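Open Evening at the Stistwood Shared Workshop
April 8, 2023

Stistwood is a members' workshop, 52 people on the books, and twice a year they let visitors in to see what is being built. I drove over mainly for Mustau, the robot arm project that Lộc Tạ and Babatunde Shehu have been putting together in their spare time.

The arm has a black bellows cover at the wrist and a sleeve below it, with clear plastic over part of the sleeve. The hand is black too, with segmented fingers and padded tips. Tạ does the mechanical side and Shehu writes the control code, mostly at home.

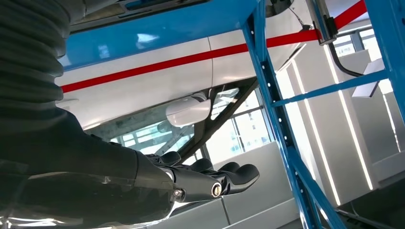 I asked about the wiring, which is where my own build is stuck. Shehu said they had redone theirs twice. The first version ran every cable outside the sleeve and two of them wore through by July. The present one took nine evenings – most of that spent on connectors.

The next job is grip force. Tạ wants a sensor in each fingertip, and Shehu would like to try reading motor current first. They had not settled it when I left.

Parking is behind the building. Bring cash for the coffee.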